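Visit to the Gorby house, Clanstead
2022-06-24

Urnness opened the Gorby house to visitors for one afternoon, and I went along with a group from our evening class. It is an ordinary rented house where the firm records people doing household jobs with a hand-held gripper, and those recordings are then used to train a robot arm. Entry was free but you had to book.

We started upstairs in the bedroom, where the work was clothes. A pair of black trousers lay on the pink and cream duvet, with a clothes rack by the window behind.
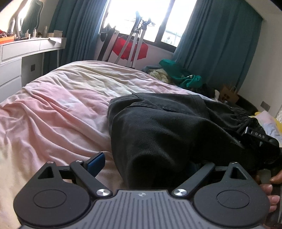

Using the gripper

It has two black finger pads that close on whatever you want to pick up. The guide said the Clanstead team had 353 clothing recordings so far and wanted 2000 by the end of July. Visitors could have a go on a spare one. Mine felt heavier than I expected, and my wrist knew about it on the train home.

Small, soft things were the part I liked best. A black corduroy pouch with a loop handle was held upright between the arms over the bed, its lower part bunched up in the jaws. 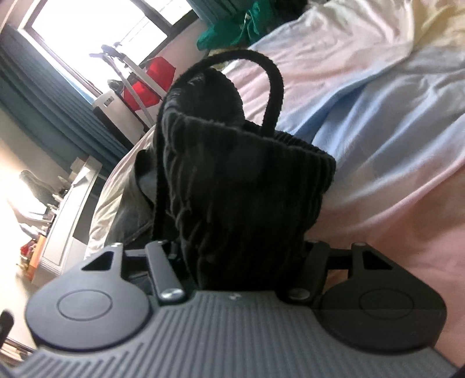 After that we went down to the kitchen for tea and a short talk on the Workneh arm, which will be trained on all this. It was switched off – a pity, as several of us had come to see it move. The next open afternoon is in July. Take the 78 bus from the station and get off at the stop after the church.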